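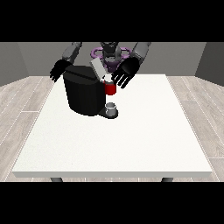

The coffee pod task in the simulator, lid up.

We run a two-room office over a tire shop and we are being asked to put money aside for a robot. The quote from Testel came in last week. I've read it twice and I still can't find a line for what happens after the thing is uncrated.

The arms are priced, and so are the hands. Then there's "integration," a single figure with no hours next to it. Jutex at least breaks theirs out, though they want 3,000 a year for support and won't say what the second year costs. Ibarra never sent a number at all, just a link to book a call.

What we do have is the simulator, and a coffee machine in it. I asked for something dull and small on purpose. A red pod, a cup, a lid that has to be open first. If a vendor wants to talk to me about sorting parts, I'd like to hear about this first.
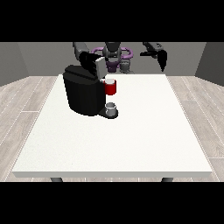

One reader wrote in to say that a simulated table costs nothing to reset and a real one costs somebody's afternoon, so whatever I set aside for labor I should double. I had 39 hours in the sheet. I changed it, and the total looks bad.

So my plan for now is cheap. Keep the simulator license through November, ask Testel for the hours behind that integration line, and ask all of them what a replacement hand costs and how long it takes to ship. Runirari rents by the month, which I like better than a loan, but the deposit is steep and their contract has a clause about "normal wear" that I want explained in writing before I sign anything.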